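Wall decals on rental walls, eggshell paint, need advice before Saturday

Home and Garden > Walls, Paint and Paper
22 October 2019

salgado_a
We move into the Hutthorpe place at the end of the month and I want to put tree decals in the small bedroom. The lease says no paint and no wallpaper. It doesn't mention decals. The walls are pink eggshell and the landlord's agent told me on the phone they were painted "recently," and she couldn't say what that meant.

The set I have my eye on is vinyl, one big trunk plus a bag of separate leaves you place yourself. My questions:

Will it stick to eggshell?
Will it come off in two years without taking the paint with it?
Is it worth paying more for the fabric kind?

I have never put up anything bigger than a light switch sticker. Saturday is the only day I have the key and no furniture in there.
Aurora

hennessy_hall
Find out the paint date first. Fresh paint needs time to cure and most decal instructions say to wait a few weeks. If you put vinyl on paint that is dry to the touch but not cured, it will lift at the corners within days, and when you pull it off you get paint on the back of it.

Eggshell is fine otherwise. Satin is better. Dead flat is the worst, nothing sticks to it for long.

S. Makori
Agree with hennessy_hall on curing. I would add washing. People skip it. Wipe the wall with a damp cloth and a drop of dish soap, wipe again with plain water, then leave it overnight. Kitchens and kids' rooms have a film on them that you can't see.

I've done three rooms with trees, all vinyl. Two came down clean. The third was in a room over a garage with a cold outside wall and it curled from the first winter on. I kept pressing it back and it kept curling.

Subira

brushandroll
I'm going to disagree with the whole plan. I paint rentals for a living and I spend a good part of every October fixing walls after decals. "Removable" on the package means the decal can be removed. It says nothing about the wall. Landlords buy the cheapest paint there is and put one coat over whatever was there. You pull a leaf and a patch the shape of a leaf comes with it.

If the lease says no paint and no wallpaper, I would read that as no decals and ask in writing.

hennessy_hall
That's a prep problem and you can test for it. Put one small leaf low down behind where the door opens, leave it a week, pull it. If paint comes off, you know, and you have a patch the size of a coin to fix.

brushandroll
A week tells you nothing about two years. The adhesive keeps setting. I have pulled them off with a heat gun and still lost paint.

S. Makori
Heat gun is too hot for this. A hair dryer on medium, held a hand's width away, and you pull slowly, back along the wall and not straight out at yourself. If it starts to tear, stop and warm it again. Mine had been up four years in the oldest room.

salgado_a
Thank you all. I emailed the agent about the decals and the paint date. I don't have a week for a test because of the key, but I could put a test leaf up Saturday and do the rest after we've moved in. It just means working around a bed.

What about layout? The set has a photo on the box and I can't tell how they got the branches to look right.

Goran_H
I'll answer the layout part, I've put up a lot of these. For most trees you want the trunk first, working from the bottom up. Mark a plumb line in pencil, very light. Trunks that come in pieces will have a seam, and the seam is where it goes wrong, so dry fit the pieces with painter's tape before you peel any backing.

Then branches, then stand at the door and look. Then leaves. Put the big leaves out at the ends of the branches first and fill in toward the middle with small ones. Everyone starts in the middle and has 17 leaves left over and no place to put them.

If your set has patterned leaves, and most of the nicer ones do now, sort them by pattern on the floor before you start. Otherwise you end up with all the checks on one side. Keep the darkest ones apart from each other. On a pink wall the dark brown reads very strong and the pink leaves nearly vanish from across the room, so you need both kinds mixed all the way through.

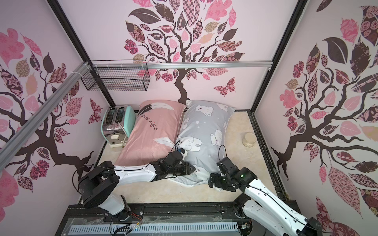

With more than one wall, do the back wall first and get that tree the way you want it, then let the side ones be looser. They don't have to match in height. I'd also hold back the butterflies until the end. They are useful for covering a nail hole or a spot where you marked the wall too hard.

Don't wrap a branch around an inside corner. It will pull away from the corner within a month. Cut it at the corner with a sharp blade and start it again on the next wall.

Gøran Halvorsen

rtoledo
Cutting at the corner is good advice and I wish I had read it last spring. I wrapped mine and there's an air gap behind it you can put a pencil in.

One question for Goran. Do you use the wet method, with water and a bit of soap on the wall? The instructions with my Veltorow set said yes and the ones with my sister's said never.

Goran_H
Dry for anything smaller than a dinner plate. Wet only for large solid pieces on a gloss surface, like a door or glass. On eggshell the water gets into the paint and you wait forever for it to grab. I don't know the Veltorow set so I can't say why they want it wet.

hennessy_hall
Wet worked fine for me on satin. Spray very lightly and squeegee from the center. I did a trunk six feet tall that way by myself and could slide it over when it went on crooked. Dry, I would have ruined it.

Goran_H
On satin, maybe. She has eggshell.

V. Riquelme
To the question about fabric decals, which got lost. I bought both. The fabric ones cost me nearly double and they are much easier to move. I shifted one owl five or six times and it still holds. They also don't shine when the light comes from the side. The bad part is the edges, which pick up lint and go gray, and you can't scrub them.

For a trunk I'd buy vinyl and for the leaves I'd buy fabric if you can find a set that mixes. The Brivier shop used to sell leaves separately, up to 300 in a bag, but I haven't seen that bag lately.

Valentina

brushandroll
Fabric I have less trouble with. I'll give you that. Still ask in writing.

rtoledo
How would you patch the paint, if it did come to that? I'm moving out myself next year and the pink in my room isn't a color I can find on any card.

brushandroll
Cut a chip from somewhere hidden, behind a switch plate, bigger than a quarter if you can. Take it to a paint counter and have them scan it. Buy a sample pot. Feather the edge of the bare spot with fine sandpaper, skim it, sand again, prime it, then paint. Roll it, don't brush it, or the patch will show from the side. If the wall has faded you will have to paint corner to corner.

S. Makori
Also take photos of every wall before you put anything up. My last landlord tried to bill me for a crack that was there on day one.

salgado_a
The agent wrote back. Decals are OK if I "restore the wall to its original condition," and the paint went on in the spring, so that's plenty of curing time. I've saved the email.

Plan for now is to wash the walls Friday if I can borrow the key early, test leaf behind the door on Saturday, trunk the weekend after. I'm going with vinyl for the trunk and I'll look for fabric leaves. If anyone knows a place that still sells the big bags, please post it.

V. Riquelme
I'll look at the label on mine tonight and send you the name of the maker.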